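The cream ring tower, and whether anyone needs one

30th September

I have a low opinion of stacking toys that have been designed. The ordinary sort, the rainbow cone on a wobbly stick, I can live with. It costs next to nothing, the baby chews it, the dog chews it, and one day the red ring is behind the radiator and life goes on. The designed sort comes in the colour of expensive porridge and is supposed to look nice on a shelf. So when Lacey Cropper told me I was being unfair, and that I should come and have a proper look at one before moaning about it again, I went, mostly to be able to moan with some authority.
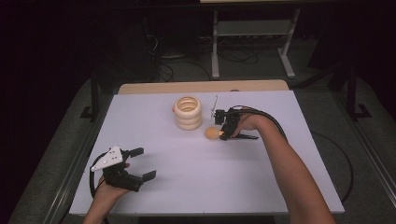
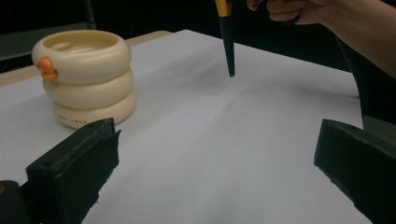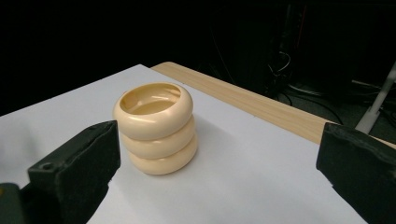
Cream rings, piled up.

My first complaint is the colour. Who decided that babies should be given things in ivory? We had a whole generation of parents being told that infants like strong contrast, and then the shops filled up with beige. I asked Lacey and she said it was calming. Calming for whom? My nephew is not calmed by beige. He is calmed by a wooden spoon and a saucepan lid, and he'd be quite happy if both were purple.

My second complaint is that it's shiny. I know I'm in a minority here. Silvia Bartoš, who has had three children and therefore outranks me, says shiny wipes clean and matt holds on to every bit of banana it has ever met. Fine. But a glossy cream thing on a pale table looks to me like something from a bathroom shop, and I kept wanting to put a toothbrush in it.

There is a beak, I'll give it that. A small orange one that sticks out at the side of the top ring, and once you've noticed it the whole pile turns into a bird. A duck, I said. Lacey said swan. There's some lettering low down on the front that seemed to be on her side, so I dropped it, though I maintain that a swan needs a neck and this one is all shoulders. Turn it so the beak is round the back and you've got a pile of doughnuts.

The shape did win me over slightly. The rings are fat and rounded, as if somebody had blown them up with a bicycle pump, and they sit one on top of another with just a groove between. I had expected a pole up the middle. You look down into the top and it's hollow, like a bowl. That's a harder toy than the cone on a stick, if you think about it, as there's nothing to guide your hand. You have to put the thing down where it needs to go. I'm told by Otakar Hrubý, who runs the toy library at Cunham and has seen everything, that this is the age-old argument between pole people and no-pole people and that I should keep out of it.

Otakar also told me what happens to the designed toys that come through his door. He has almost 300 items on the shelves and he says the beige ones go out twice. Once to somebody who has seen the same thing online, and again to that person's sister. After that they sit there looking tasteful. What goes out week after week is a plastic garage with a broken lift. I believe him, though he does also think all music after 1985 was a mistake, so bear that in mind.

I should say something about the price because people always ask. Lacey wouldn't tell me what hers cost. I went looking and found stacking toys of this general sort for £9 and for £21, and I couldn't see from the photos what the extra £12 was buying. A nicer box, probably. Halás, the little shop by the bus station, had a set of plain wooden blocks for less than either, and I bought those for the nephew's birthday instead. He has so far used them for throwing.

Would I have the swan in the house? I've changed my mind twice while typing this. It takes up very little room and it's easy to tidy, and I speak as someone who has stepped on a plastic giraffe in the dark. I like the beak. I still don't like the porridge. If they did it in a decent yellow I'd probably cave in.

Lacey has read this and says I'm wrong about the neck. Hanne wants to know where the garage with the broken lift can be borrowed. It's out until December.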